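Tullonstead Flower Arranging Set

README, last edited Mon 26 February
Maintained by Mafalda Coelho

Contents

The set covers the arranging of artificial flowers on a tabletop. There are 775 clips in 11 folders, one folder per arrangement plan. Clips run up to 60 seconds. Red and yellow stems are used most, with a few pink and purple ones mixed in.

Flowers

All stems are artificial. The stem list (stems.csv) has 53 entries, each with a color, a flower type and a short code. Tulips are listed apart from the small-petaled bunches — they lean more and need a different grip on the stem.
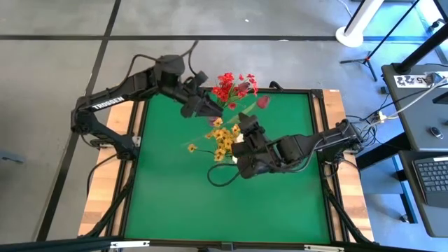 Bunches count as one entry even when they have several heads. If a stem was bent or lost a leaf during the work, it keeps its code and gets a note in the last column.

Labels

Each clip has a start time, an end time and the codes of the stems moved. Folder 4 has no end times yet. These will be added in June.

Known problems

Two shades of red share the code R2. Check the flower type column before sorting by color — the codes alone will mix them.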